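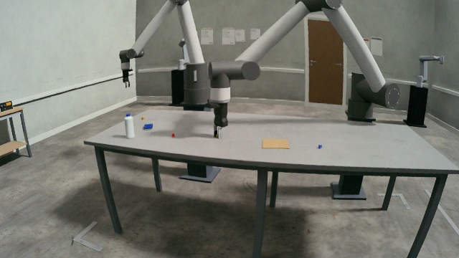
Sallero Passenger List Reader, desktop edition

Item 40-7. In stock. Ships boxed with power cord, book cradle, two page weights and the index disc.

For anyone working emigration records from the original ledgers or from film prints. Port books, ship manifests, parish removal papers, assisted passage registers. Reads bound volumes and loose sheets. Made by Rustus, sold and supported by us at Gronow.

What it does

Lights the page evenly from two sides, enlarges it, and lets you key what you read into a ruled form next to the enlarged line. That's most of it. You read, you type, you move down a line. It does not read old handwriting for you and we won't pretend otherwise. We get asked this every week.

The forms are the good part. Columns already set up the way the clerks set up theirs — name, age, calling, last parish, port of landing, who paid. Change the headings if your ledger is different. Save the layout and it comes up next time you open that volume.

Who buys it

Family history societies, small county archives, a few university departments. Some private buyers working on one surname for years. If you've got one great-grandfather and one ship, you don't need this. Use a library reader and save your money.

Magnification

Two lenses in the box. The 7x is for general reading and it's the one you will leave in. The 12x is for faded entries, tiny marginal notes, and those registers where the clerk ran out of paper and started writing sideways. Lenses swap with a quarter turn. Don't force it, the collar is brass and the thread will cross.

A third lens, 40x, sold separately. For watermarks and ink questions. Most people never need it.

Book cradle

Opens to take volumes up to 13 inches tall. Spine sits in the gap, boards rest on felt. For tight bindings leave the book at the lowest setting and read one side at a time. Slower, but the binding lives. Anything taller than 13 inches needs the folio cradle — see Accessories.

Loose sheets go on the flat plate with the weights on the corners. Please not on the writing. The weights are covered in cloth but even so.

Light

Cool lamps, no heat on the page. Three brightness levels. Low for iron gall ink and anything already brown, medium for everything else, high for film prints only. Lamps shut off by themselves after 12 minutes if no key is pressed. You can't turn this off and archives have asked us to keep it that way.

Name index

The index disc holds spelling variants for British and Irish surnames as they turn up in landing records. Type Prydderch and it also offers Protheroe, Prothero, Prytherch, Rhydderch and so on. Compiled by Ifor Prydderch, who got tired of not finding his own family. Welsh and West Country coverage is strong. Scottish is decent. Highland patronymics are still thin, update is coming, no date yet.

Also on the disc: old county names with their modern ones, a list of trades with plain meanings (cordwainer, fuller, higgler), and a table of regnal years so you don't have to look up what 4 Geo. II is every time.

The disc does not include any passenger records. Just the tools for reading them. You still have to get to the records yourself.

Dates

The form accepts Old Style and New Style dates and keeps both. Anything between January 1 and March 24 before 1752 gets a double year unless you tell it not to. This catches out a lot of people. A child baptized in February 1690 by the parish clerk is 1691 by our count, and if you mix the two up you will have brothers born three months apart. Xiaoqing Deng on our support desk wrote a one-page sheet on this, it's in the box under the cradle, please read it befor calling.

Exporting

Saves as plain text or comma separated. Opens in any spreadsheet. Accented letters come through fine from version 12 on. Older versions drop them, so if you're working Huguenot or Channel Island names get the update first. It's free.

Accessories

Folio cradle. Takes the big customs ledgers. Heavy, ships seperately.
Pudska foot pedal. Moves down one line per press, leaves your hands on the keys. Worth it if you do more than an hour a day.
40x lens, in case.
Spare lamps, sold in pairs. Change both together or the page looks lopsided.
Dust cover, gray cotton.
Extra index disc. One comes with the reader, additional seats need their own.

Set up

Put it on a table that doesn't wobble. At 12x you'll see every footstep. Cradle on first, then the arm, then the lens. Plug in last. First start takes a few minutes while it loads the index, let it finish.

Transcribing in teams

Two people can work the same volume from different readers and merge after. Where they disagree the form flags the line and shows both readings. Don't let the second reader see the first one's work — you want two honest guesses. For convict transport lists we'd call this a must. Alias names, sentences, ships that changed at the last minute, lots to get wrong.

Merging needs both readers on the same version.

What it won't do

Won't photograph pages. Many reading rooms don't allow it and this was built for them.
Won't read microfilm rolls, only prints. Film attachment was dropped two models ago.
Won't fix a bad ledger. Water damage is water damage.

Reading rooms

Check with the archive before you bring it. Most that say no to scanners say yes to this, but some want the lamp spec in advance. We'll send a one-page spec sheet to them directly, just give us the name of the archive and who to send it to.

Warranty and returns

Two years on the reader, one on lamps and lenses. Returns within 40 days, in the original box, all parts. Index discs can't come back once opened. Repairs go to Gronow not to Rustus, they'll only forward it and you lose a week.

Ordering

Societies and archives can order on account. Everybody else pays up front. Quantity price starts at 7 units. Folio cradle is back ordered right now, orders placed this month go out when the next lot lands.

Old model trade-in still open — call for a figure, depends on the lenses.

Page updated 8 February 2018. Prices on request.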